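4.2 Order of disassembly

Our 38 participants at the Okabe repair room were handed a closed desktop tower and told to get down to the bare board, in whatever order seemed sensible to them. The manual recommends one order. Participants found several others, among them the school of thought that starts with the coin cell and works outward, as if defusing something.

Memory caused little trouble. The latches at the ends of the slots are white against black, and people push what they can see. The socket was another matter. Its retention lever is thin, silver, and lies beside a silver load plate, and 723 of the logged hesitations - by far our largest category - fell at this step. Several participants apologized to the lever.

Figure 3 gives the layout we refer to from here on, with memory banks on both sides of the socket.
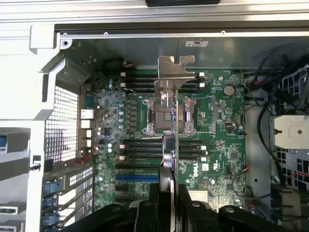 Figure 3. Workstation board inside the open chassis, processor socket empty.

Hesitations at the expansion slots were too few to analyze and are left out of Table 2.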